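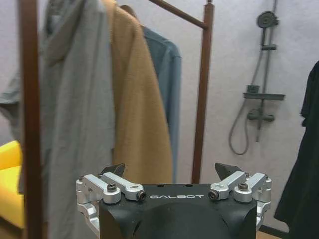

Movie Nights

November 19, 2019

So I finally watched Prestbridge, two years after everyone at work stopped bugging me about it, and I have a lot of feelings and only one of them is about the ending.

If you missed it (easy to do, I think it played our local theater for a week in May and then vanished), it's a heist movie set in a small river town where the biggest thing worth stealing is the payroll of a cannery. Ray Chávez is a retired safe man who fixes washing machines now. He has a bad hip and a daughter who calls on Sundays. Then his old partner shows up on the porch with a bag of oranges and a floor plan, and off we go.

I love a heist movie. I will watch a bad one all the way through and then watch the sequel. What I want is pretty simple: a crew I'd like to have dinner with, a plan I can follow, and one part of the plan that goes so wrong I have to get up and stand behind the couch. Prestbridge gives you the first two in the opening half hour and then makes you wait a very long time for the third.

The crew is great, though. There's a driver called Mouse who won't go over 47 miles an hour, ever, for reasons the movie gets to eventually, and it pays off so well in the chase that I clapped. Alone. In my living room. There's also a bookkeeper at the cannery who figures out what's going on long before she lets anybody know, and the scene where she slides the key across the lunch counter without looking up from her soup is the best thing in the whole movie. I rewound it twice.

My friend Funmilayo came over for it and she was less sold. Her complaint is that the daughter gets nothing to do except worry on the phone, and she's right, it's a waste. You keep expecting her to turn up at the cannery and she never leaves her kitchen. Funmilayo was also very annoyed by the oranges. They're in every other shot! He peels one before the job, he peels one after the job, there's one rolling around on the floor of the van. I said it was a motif and she said it was a fruit budget.

OK, the middle. The movie runs just over two hours and I'd guess a good chunk of that is Ray sitting in parked cars. I get it, stakeouts are boring, he's old, he's thinking about his life. But there are three of these scenes and they all have the same sad trumpet on the soundtrack, and by the last one I was checking whether we had any chips left. We did not. If you cut two of the three I think you have a nearly perfect little movie.

Then the job starts and it's like somebody opened a window. No music at all, just the machines running in the cannery and Ray's breathing, and his hip giving out on the stairs at exactly the wrong time. I was behind the couch for most of it.

I'm going to be careful about the ending for anybody who hasn't seen it. I'll say that I bought it and Funmilayo did not, and that we argued about the last shot until her ride came. She thinks the porch light means he's home. I think the daughter left it on, and that it's been on every night, and that it doesn't tell you a thing about where Ray is. Gilberto, if you're reading this, I know you have a theory too, because you tried to tell me at lunch and I put my fingers in my ears. You can tell me now.

Would I watch it again? Yes, but I'd skip the trumpet parts. It's a good one for a cold weeknight when you want something with a bit of suspense and no explosions (there's one small explosion). Kids would be bored stiff, and there's some swearing, mostly from Mouse, mostly at other drivers.

Next up is Stistemstead, which Pankaj has been pushing on me since the summer. It's a ghost story, it's in black and white, and I have been told not to watch it by myself - so naturally Funmilayo is busy that night. I'll leave the hall light on and report back.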